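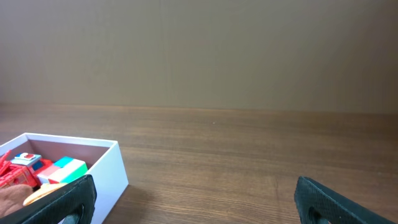 I have been sorting the small toys this month, the ones that end up at the bottom of every bag and behind every cushion. The shelf unit is a Tresstead and has 2 drawers I can't use for toys as they hold the table linen, so everything small has to fit in one white box with no lid.

My rule was to tip the lot out on the dining table after breakfast and only put back what still gets played with. It took 40 minutes, most of it spent on the pile of odd bits. Wheels with no axle, a Boller track clip, a doll's shoe. Those went in an envelope.

The cars were easy. Red ones stay, according to my son, and he is seven, so I didn't argue. Puzzle cubes stay too, even though I have never solved one. 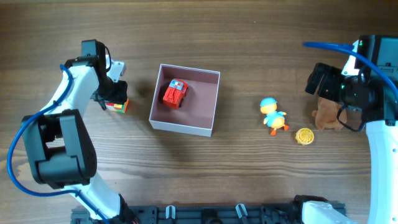 Rania Ghanem wrote to say that she gave up on boxes altogether and uses a shallow tray, as her two never look at anything below the top layer. I can see the sense in it. A tray would slide about on our shelf, though, and I already had the box.

The order I settled on was hard things first, then soft things on top. Cars and cubes go at the bottom — they can take the weight — and the plush goes in last. I washed the plush by hand in the sink with a bit of Fanell and left it on the airer overnight.

Still to find a place for: the duck in the blue cap, the round yellow thing with the spokes, and the brown plush with the little orange ornament on its head. 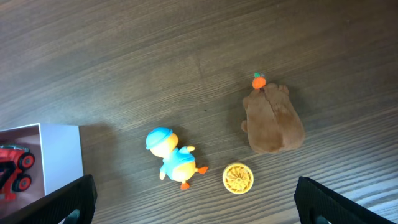 My sister thinks anything without a proper home should go straight to the charity shop, and that I'm too soft about ducks. She may be right. The duck is staying until April, and then I'll go through the box again.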